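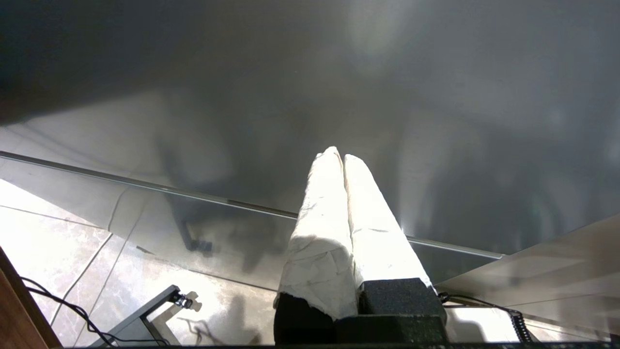 Wrapped fingers: progress to 26th January

Tradside recorded 41 teleoperated runs at the Clukedau house. Both gripper fingers carried a white wrap over the foam blocks. We are testing whether one policy can work in several rooms without retuning. The wrist view keeps both fingertips in sight.
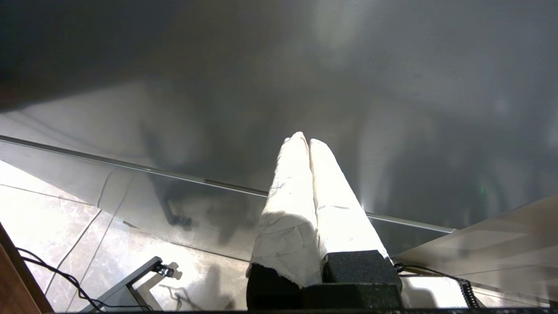
Kirsty Ngata asked whether the creases in the wrap would throw off the contact estimate. We will train with and without wrapped runs and report both. Kitchen runs come next, starting at the sink.
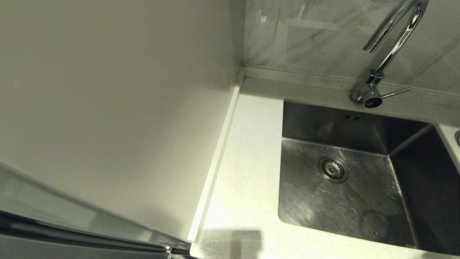
Figure 3. Sink and faucet, head-height view.

Labeling is 6 days behind.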